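# 箸の向き

六月の終わりに近い週、ニリーネはまたスプーンを落とした。

ニリーネというのは、ペラン工科学校のロボット部が二年前から使っている卓上アームの名前である。名付けた上級生はもう卒業していて、由来を知っている部員はいない。課題は食器の片付けだった。テーブルの上に散らばった箸とスプーンを拾い、細長いトレーに収める。八月にトルルケットステッドで開かれる学生大会で、部はこの課題に登録していた。

部室の作業台では、ニリーネは十回のうち九回うまくやった。ところが、ナターリア・ホルブが台の上に自分のマフラーを敷いてみると、アームは箸の手前で止まり、それから何もないところをつかんだ。もう一度やらせると、今度はスプーンの柄をつかんで持ち上げ、途中で落とした。

「白い台しか見たことがないから」とガーダ・クーリーが言った。

「マフラーがよくないのかも」

「大会の台が何色か知ってる?」

ナターリアは知らなかった。要項には「一般家庭を想定した食卓」としか書かれていない。

手本の記録は全部で四百九十三本あった。部員が手持ちのグリッパーを両手に握り、人間の手で片付けをやって見せたものだ。すべて部室の白い台の上で撮っている。顧問は記録の一覧を上から下まで眺め、よその台で撮り直してくるように、とだけ言った。どこの台で、とは言わなかった。

ガーダは学校から坂を二つ下ったところに部屋を借りていた。大家は夫を亡くした六十代の女性で、ガーダは二階に、大家は一階に住んでいる。居間の食卓を午後だけ貸してもらえないかと頼むと、大家は何を置くのかと訊いた。

「箸とスプーンです」

「それなら食卓でしょう」

話はそれで済んだ。

日曜日、二人は機材を布の袋に入れて坂を下りた。グリッパーが二つ、ノートパソコン、延長コード。トレーはラレッティという調理用品店の在庫処分で買ったもので、底に水切りの穴が並んでいる。箸とスプーンもそこで揃えた。色が何種類かあるのは、同じ色だけでは数が足りなかったからで、部としての考えがあったわけではない。

大家は食卓の上の急須と新聞を片付けてくれたが、テーブルクロスは外さなかった。ナターリアが小声で、外してもらったほうがいいかと訊いた。クロスは赤くて、つやがあり、窓の光をよく返した。

「外したら部室と同じになる」とガーダは言った。

「でも光ってる」

「光ってるのも撮る」

クロスの上には格子柄のマットが重ねてあった。苺の絵が入っている。ナターリアはマットを見下ろして、苺をつかみに行くかもしれない、と言った。ガーダはそれも記録帳に書いた。〈絵をつかむ可能性あり〉。

最初の一時間は、うまくいかなかった。グリッパーを握る手はすぐに疲れる。引き金にあたる部分を人差し指で引き、つかむ直前に一拍おいて、それから閉じる。急いで閉じると箸が転がる。ガーダは右手が利き手で、左は閉じるのが遅れた。ナターリアは両方とも同じくらい下手だったので、かえって左右が揃っていた。

二人は二十本ごとに交代した。やらないほうが画面を見て、記録が途切れていないかを確かめ、終わるたびに「よし」か「だめ」を言う。だめになるのは、たいてい人間の側の理由だった。くしゃみをした。箸を置いたあと、やっぱり気に入らなくて置き直した。電話が鳴って、そちらを向いた。

「置き直しはだめなの?」とナターリアが訊いた。

「迷いまで覚える」

「人間は迷うでしょう」

「大会は三分」

ナターリアは肩を回し、またグリッパーを握った。

大家は台所で豆の筋を取っていた。ときどき戸口まで来て、しばらく見て、戻っていく。三度目に来たとき、布巾で手を拭きながら言った。

「あなたたち、箸の向きがばらばらね」

ガーダは顔を上げた。

「先のほうと、持つほうと。さっきから、あっちを向いたりこっちを向いたり」

トレーの中には、それまでに入れた箸が並んでいた。たしかに揃っていなかった。二人とも、入ればよいと思っていたのである。要項の採点表には、トレー内に収まっていること、と書かれているだけで、向きについては一行もない。

「採点には関係ないんです」とナターリアが言った。

「そう」と大家は言った。「使う人には関係あるけれど」

そして台所に戻った。

ガーダは記録帳を開いて、ペンを持ったまましばらく何も書かなかった。午前から撮った分は向きを気にしていない。部室で撮った分も、おそらく同じだ。これから揃えて撮れば、一つの山の中に二種類の手本が混じることになる。揃えないで撮れば、ニリーネは今までどおり、入れるだけの機械になる。

「どうする」とナターリアが訊いた。

「向きを揃えると、一本に何秒余計にかかる?」

「測ってみないと」

測った。箸を拾い、先がどちらかを見て、必要なら手首を返してから置く。手首を返す動きで四秒かかった。箸が全部反対を向いていたら三分では終わらない。半分なら終わる。ガーダは計算を記録帳の隅に書き、線で囲んだ。

「返さなくて済むように拾えばいい」とナターリアが言った。「拾うときに縦に立てて、それから倒す向きを選ぶ。立てるまではどっちでも同じ動きになるから」

「立てたら落ちる」

「まっすぐ挟めば落ちない」

ナターリアはやって見せた。一本目は落ちた。二本目も落ちて、床まで転がり、椅子の下に入った。ガーダが拾って洗い、拭いて戻した。三本目は立った。ナターリアは息を止めていて、置いてから吐いた。倒す向きを選ぶのに、ほとんど時間はかからなかった。

二人は昼を食べた。大家が豆と卵の炒め物を出してくれて、断ると悪いので全部食べた。食べるあいだ、食卓の半分は機材に占められたままだった。大家は自分の箸を置くとき、先を左に向けて揃えた。ガーダは前からその手つきを見ていたはずだったが、どちらを向いているかを覚えたのはその日が初めてだった。

食べ終わると、ナターリアが言った。

「言ってなかったけど、わたし、大会には行かない」

ガーダは皿を重ねていた。

「八月の頭に引っ越す。父の仕事が決まって。登録の名前は残しておいていいって顧問が」

「いつ決まったの」

「先々週」

「先々週は、わたしと部室にいたでしょう」

「いた」

ガーダは皿を台所に運んだ。水を出して、皿を洗い、布巾がどこにあるか大家に訊いて、拭いた。戻ってくると、ナターリアはもうマットの皺を伸ばし、箸とスプーンを散らし直していた。トレーは少し斜めに置いてあった。毎回同じ角度にしないこと、というのも記録の決まりだった。

「どっちからやる?」とナターリアが訊いた。

「あなたから」とガーダは言った。「立てるやつ、あなたのほうがうまいから」

午後の最初の一本で、ナターリアはスプーンを先に入れ、それから箸にかかった。桃色のを一本寝かせ、緑のを拾って立てた。
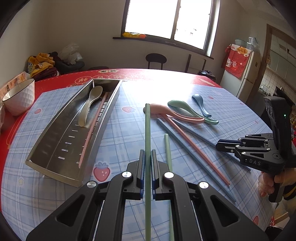 「よし」とガーダは言い、番号を書いた。

三時を過ぎると窓の光が動き、マットの上の白く飛んでいた場所が少しずつずれていった。カーテンを引くかどうかを一度だけ相談して、引かないことにした。ナターリアの左手は、途中から右手より正確になった。本人に言うと崩れそうだったので、ガーダは黙って記録帳に書いた。〈N 左、良〉。

交代しても、ガーダが立てる箸は三本に一本は傾いた。傾いたものは「だめ」になる。ナターリアは遠慮なく「だめ」と言った。四回続けてそう言われたとき、ガーダはグリッパーを置いて、指を開いたり閉じたりした。

「上のほうを挟みすぎてる」とナターリアが言った。「重いほうが下に残るから振れるの。もう少し真ん中」

「真ん中だと、倒すときにトレーの縁に当たる」

「当たる前に手首を上げる。こう」

ナターリアは何も持たない手でやって見せた。ガーダは真似をした。それからグリッパーを握り直して、同じことをした。箸は縁を越えて、先を左に向けて収まった。

「よし」

五時に大家が、そろそろ夕飯の支度をすると言いに来た。その日の分は百四十一本だった。二人で一日に撮った数としては、部の中でいちばん多い。延長コードを巻き、箸とスプーンを数えて袋に戻し、食卓を拭いた。大家はトレーを手に取って裏返し、穴を指でなぞって、これはどこで買ったのかと訊いた。ラレッティの処分品だと答えると、まだあるなら一つ欲しいと言った。

次の週も、その次の週も、二人は坂を下りた。マットは途中で無地のものに替わり、また格子に戻った。大家が洗濯したのである。七月の半ばに数えると、箸の向きを揃えた記録だけで千五十七本になっていた。部室の古い記録は、顧問と相談して学習から外した。惜しいという部員もいたので、消さずに別の場所へ移しておいた。

学習には二晩かかった。結果を見る日、ナターリアは段ボール箱を買いに行く約束があって、少し遅れて来た。部室の白い台の上に、ガーダは自分の部屋のベッドカバーを敷いていた。紺色で、鳥の柄が入っている。ニリーネに見せたことのない布だった。

アームは箸の手前で一度止まった。それから一拍おいて、閉じた。

「その間、わたしのだ」とナターリアが言った。

「わたしもやってる」

「ガーダのはもっと短い」

ニリーネは箸を立てた。少し傾いた。傾いたまま運んで、トレーの縁に軽く当てて、中に入れた。先は左を向いていた。二本目は落とした。三本目は立って、まっすぐ入った。スプーンは二つ入れて、一つは柄をつかみ損ねた。三分の合図が鳴ったとき、ベッドカバーの上には箸が一本と、スプーンが一つ残っていた。

部員の一人が、前は向きなんか気にしなかったからもっと速かった、と言った。ガーダは、そうだね、と答えて、残った本数を書いた。

ナターリアは台の前にしゃがんで、トレーを横から覗いていた。

「落としたの、左手のときだった?」

「アームは一本しかないよ」

「そうだった」

ナターリアは立ち上がって、残っていた箸を拾い、ベッドカバーの別の場所に、先を右に向けて置いた。ガーダがトレーを少し斜めにした。

「もう一回」とナターリアが言い、ガーダが開始のキーを押した。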